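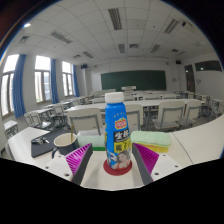 Figure 3. Bottle pick-up task, gripper open on either side of the target. The bottle stands on a coaster, with a mug and two sponges on the same tabletop.

4.2 Picking up a bottle among everyday objects

Clearing a table is one of the chores people most often say they would hand over to a machine, and it is a wonderful test because it looks so easy. We built the Hanenia task set around it. Each trial begins with a drink bottle standing on a coaster, and the goal is to close on the bottle, lift it, and keep it upright. Two people with the same hand-held gripper recorded 311 demonstrations, and 80 of these were held back for testing.

The coaster gave us more trouble than we expected. Early versions of the policy treated the coaster and the bottle as one object and aimed too low, so the fingers met the tabletop before they met the plastic. Nayeli Zapata suggested training on short clips that stop just before contact, and this cleared up most of the low approaches in a single afternoon of retraining. We were delighted, and we have kept those clips in every later run.

Soft fingers help a great deal. The magenta ribbed material in Figure 3 bends with the shape it touches, so a grasp that starts slightly off center can still end well. Of 200 robot trials, nearly 40 began with a visible offset, and the policy recovered from most of them without a second attempt. A person would hardly notice such an offset. For a machine that has never drunk from a bottle, we think it is a very encouraging result!

Is this table clearing yet? We would say it is a good piece of it. Lifting the bottle is now dependable on the tables we tried, but the policy does not plan what comes next, and objects lying on their sides remain hard. A mug with its handle up offers several possible grips, and our Stundance baseline tends to switch between them halfway through the reach.

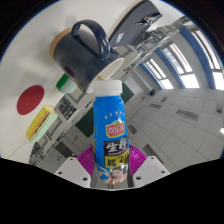

4.3 Objects lying on their sides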